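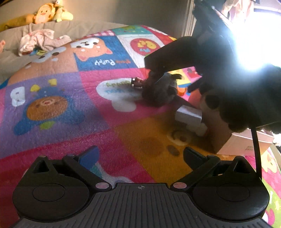 My living room floor takes me two minutes to clear. I've timed it, on a night when I wanted my tea and didn't care where anything ended up. So when I started asking people who build robots how long a machine would need for the same job, I figured they'd say ten minutes, maybe fifteen. Agnese Venckus laughed at me (nicely!) and asked whether the machine was allowed to give up.

She runs the home tasks group at Jomholm, and toys are her whole working life right now. Stuffed animals, blocks, bits of cardboard box, the small hard thing you find with your bare foot at six in the morning. I'd gone in expecting to hear that laundry was the big nightmare, and okay, laundry is pretty bad. But a kid's play mat has its own special meanness. It's covered in pictures! To you and me, a cartoon puppy printed on the mat is floor and a plush toy lying next to it is a thing to pick up. To a camera they're both just patches of color, and Agnese has watched a robot arm pinch away at a printed bear with total dedication.

Then there's the grabbing itself. A grey plush is soft, so two fingers can close on it from nearly anywhere and it'll squash to fit. A little metal cylinder rolls off if you nudge it. Put the two side by side and you want completely different grips an inch apart.

The way the machines learn this stuff surprised me, too. A lot of it starts with people. You hold a gripper in your own hand, a pair of angular black fingers with a camera looking down over them, and you do the chore with that instead of with your regular fingers. Do it over and over and a robot arm can be trained on what you did. I tried it for an afternoon and I was terrible. My wrist kept wanting to do things the gripper couldn't, and I chased one small block halfway across the room before I got the hang of it.

Agnese's group recorded 577 toy pickups before they let the arm try on its own. On its best run so far it cleared a mat in 43 minutes, and it put a sock in with the blocks. She was thrilled. I was thrilled for her, but I kept thinking of my two minutes.

Over at Wornell, where they pack spare parts for washing machines, the picture is rosier. Gorazd Trajkovski walked me down the line on a Monday and showed me an arm that drops 120 gaskets an hour into trays, same gasket, same tray, same light overhead. It's kind of lovely to watch. Then he tipped out a bin of mixed returns, all tangled up and facing every which way, and called over Biljana Babić, who sorted the lot by hand while chatting to me about her sister's wedding.

"If you could get everyone's house to look like my line, I'd sell you a robot tomorrow," Gorazd told me.

Well, mine doesn't look like his line. There are plush animals lined up on the couch, a blanket in a heap, and sun pouring in through the blinds so hard at four o'clock that even I squint. Agnese says strong window light still ruins her afternoons, and she does a lot of her testing after supper.

Would I buy one? If it came out in June and cost what a decent fridge costs, yeah, I probably would, as long as I could set it going at bedtime and shut the door on it. I don't mind if it takes all night. I'd still check the floor before I walked across it with no shoes on.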